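Switched the whole front office at our Notham branch over to standing desks in July. A few notes for anyone thinking of doing the same. 1/9

We have 12 desks. We went with the Likby frame because it fits the tops we already had. Each one took two people and most of an hour to put together. The instructions skip the crossbar step, so look at the drawing on the back page first. 2/9

Cost was $708 per desk with delivery. Trollel quoted less but wanted us to order new tops too, and that wiped out the difference. 3/9

Cable length was the biggest headache. Everything that reached fine at sitting height came up short at standing height. Monitor cables, phone cords, power strips. Measure with the desk all the way up before you order anything. 4/9

I ended up screwing the power strips to the underside of the tops, so only one cord per desk runs down to the floor. Should have done it that way the first day. 5/9

Get mats. We didn't budget for them and people quit standing within a week. After the mats came in, most of the office was back up for part of the morning. Ours are three quarters of an inch thick. Thicker ones felt wobbly to me. 6/9

My own schedule is 30 minutes up, then sit for as long as I want. I tried doing the full morning on my feet and my lower back complained. Phone calls standing, spreadsheets sitting. 7/9

Monitor arms helped the taller people a lot. Shorter people mostly left the screens where they were. Arms need a clear edge at the back of the desk, and two of our tops have a lip there, so those two are still on the old stands. 8/9

Wireless mice are worth the few extra dollars. One less cord to snag on the way up. Next job is the Gentile Street office, 14 desks, and I'm ordering the mats first. 9/9

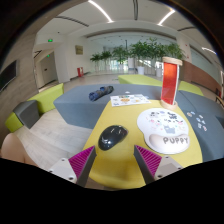 Black wireless mouse on a yellow tabletop.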